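Ferkex publishes house rules for simulated robot trials, starting with what counts as picking something up
Free 30-page code of practice sets out how virtual test results should be run, recorded and owned up to 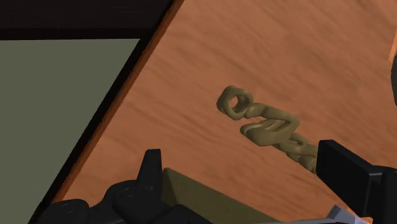 Simulated work at close quarters: a khaki chain on a virtual wooden tabletop, with the black gripper alongside. Render: Ferkex.

ORKAMNESS, January — Robot test house Ferkex has published a code of practice for trials carried out in simulation, after a long spell of reading reports in which every robot appeared to be excellent at its job.

The Ferkex Code for Simulated Handling Trials is free to download from today. It covers table-top work by a single arm with a gripper: lifting, placing, straightening, sorting and the other small chores that take up much of a test engineer's week. It has 30 pages, of which seven are definitions. The company would like it known that the first draft had more.

Simulated trials are cheap, quick and kind to crockery. They are also easy to flatter. A run can be stopped at a lucky moment, a friction setting can be nudged until a slippery thing becomes a cooperative one, and a failed attempt can be put down to "warm-up" and quietly left out of the total. All of these were found in reports that reached Ferkex for review. Several were found in reports that Ferkex had written itself, and these are quoted in the annex with the company's compliments.

The code asks for the following.

Say what success is before the first run. "Picked up" means held clear of the surface for the full length of time stated in the trial plan. A gripper that has hold of one end while the remainder lies on the table has picked up one end.

Fix the number of runs and report them all. The code sets 100 as the smallest number for any claim made to a customer. Runs lost to a software crash are counted and listed on their own line. Runs lost to embarrassment are counted with the others.

Declare the settings. Friction, mass, stiffness, the time step and the version of the simulator go on the first page of the report, in type the same size as the success rate.

Vary the start. An object that begins every run in the same position is a very well-rehearsed object. Starting positions are to be drawn from a stated range, and the list kept.

Treat linked and bendable objects as a class of their own. Chains, straps and cords fold over themselves, hide behind the fingers and rarely arrive in the shape the plan had in mind. A result for a solid block may not be carried across to a chain, however similar they look in the spreadsheet. The report must also say whether the links were modelled as separate bodies or as one piece.

Keep the wrist view. Where a trial uses a view from close to the gripper, those pictures are stored for every run, including the dull ones. Reviewers may ask for any of them by run number, and "we only kept the good ones" is recorded as an answer.

Call a render a render. Any picture or clip made in simulation and used outside the test team must carry the word "simulated" or "render" where an ordinary reader will see it. The bottom of page 28 is given as an instance of where an ordinary reader will not.

The code was put through its paces at the Ferkex site in Orkamness, using Farnari, the company's own simulation package. The team went back over 845 archived runs and marked them again under the new definitions. The success rate went down. It went down furthest for chain handling, where the old scoring sheet had a box marked "more or less", now withdrawn.

Equipment maker Bisgaard has agreed to use the code for its next round of gripper trials and to publish the results whichever way they fall. The two companies spent most of a winter agreeing on the wording of the section on dropped objects. The settled text says that an object has been dropped when it is no longer held and was meant to be. Bisgaard's preferred term, "early release", appears in a footnote.

"We wanted something a tired engineer could follow at ten to six with a report due," said a spokesperson for Ferkex. "Most of it is what people already know they should do. We've written it down so that it's harder to forget on the days when forgetting would help."

The code does not replace safety law, machinery standards or trials on real equipment, and says so on its cover. A robot that does well under it has done well in simulation. Anyone planning to put one to work beside people still has the full set of risk assessments to get through, and Ferkex offers its sympathy.

Comments on the first edition are welcome until the end of spring. They should give the clause number and, where possible, a suggested wording. Comments reading only "this will make our numbers look worse" have already been received and need not be sent again.

A blank trial plan, a report template and the re-marked Orkamness results can be downloaded with the code. The template has a space for failed runs, and it can be made larger.

Notes to editors

Ferkex tests handling robots and grippers for manufacturers and warehouse operators, in simulation and on the bench. It is based in Orkamness.

Farnari is the simulation package developed and used by Ferkex. A copy of the code is included with each new licence.

The picture supplied with this release may be reproduced free of charge provided the caption is kept, including the word "simulated". See clause 7.

Press enquiries: Ferkex press desk, Orkamness

ENDS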